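How Our Town Shares Its Tables: A Study of Eating Together in Esolcombe

Project report, October 7, 2024

When I chose this subject I thought it would be a small one, and my tutor (very kindly) let me go on thinking so until I had started. I wanted to find out how often people in Esolcombe sit down to eat with somebody else, and whether the kind of table they have at home makes any difference to it.

I made a paper questionnaire and left copies at the library, the Farouk bakery and the Brurkura community kitchen, with a shoebox at each for the answers. I had hoped for 100 replies and would have been pleased with half that, so you can imagine how I felt when I emptied the boxes and had 173! Some people had written on the back as well, and one had added a recipe for barley soup, which I have since made twice.

Of those who replied, 119 said they ate with another person on most days. The rest ate alone more often than not, though quite a few of them told me they liked it that way, and I have tried to be fair to them. I had gone in rather assuming that eating alone must be a sad thing, and I was wrong to put the question as I did. If I did it again I would ask people how they felt about it first.

The part I enjoyed most was the question on shape. People with round tables wrote much longer answers than anybody else - about who sits where, who has moved away, and how you can always squeeze in one more chair.

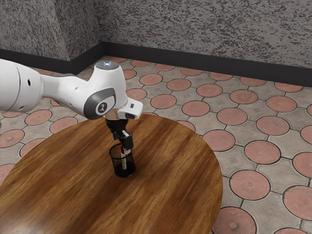 People with long tables tended to mention a head of the table, and more than once it was a cat. I can't claim the shape causes anything, as families who like company may simply buy round tables in the first place.

I should also say that Esolcombe has only 3000 people, and that those who visit a bakery or a community kitchen are perhaps more sociable than most. I would have liked to leave a box in Cikholm too, for comparison, but the bus times beat me. My thanks to everyone who filled in a form, and the full table of answers is at the back of the printed copy in the school library.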